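Drokoris Extends Service Interval for Picking Cell

Plikunberg, 24 April 2021. Drokoris has revised the maintenance schedule for the beverage picking cell at its Plikunberg site. The gripper will now be inspected every 2,000 cycles and its fingertip pads replaced every 21 days.
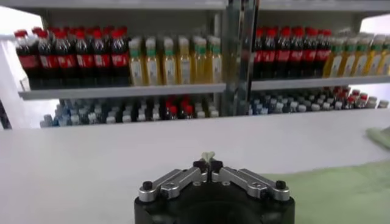
Maintenance of the cell is led by Agathe Collet. Under the new procedure, the pins joining the aluminum linkage bars are checked for play, and the two black fingertip pads are compared for even wear. Technicians then run 3 test picks from the shelving, where red-capped cola stands beside the yellow-amber bottles, before the cell returns to service.

Replacement parts are supplied by Cemard. The schedule will be reviewed after 358 hours of operation.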